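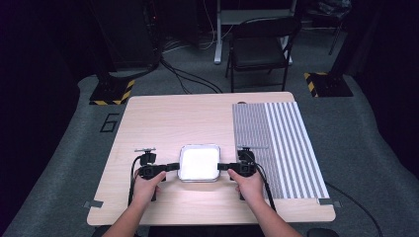

Figure 4.1 A square clear plastic container with rounded corners, held from both sides on a tabletop.

Chapter 4
Plastics: the stuff we mould

Look round any kitchen and try to count the things that were once a handful of tiny pellets. Tubs, lids, bottle tops, the handle of the peeler, the lining of the fridge – it goes on and on! A plastic is made of very long molecules, some of them more than 2,000 links from end to end, and almost everything in this chapter follows from that one lovely fact.

We begin with heat. Warm up a thermoplastic and its chains start to slide past each other, so it can be squeezed into a mould, cooled and let out again in a new shape. Many food tubs soften at nearly 100 °C, and you will find out why a thicker wall takes so much longer to set.

Next comes clearness. Why can you see through one tub when another is milky? The answer lies in how tidily the chains pack together (untidy is often better, which pleases most students).

Section 4.3 visits the moulding works at Grestitz, where Plavwood makes lids in batches of 50, and Section 4.4 deals with sorting and recycling.

Before you start
You should be able to explain melting in terms of particles. If not, go back to Section 2.3.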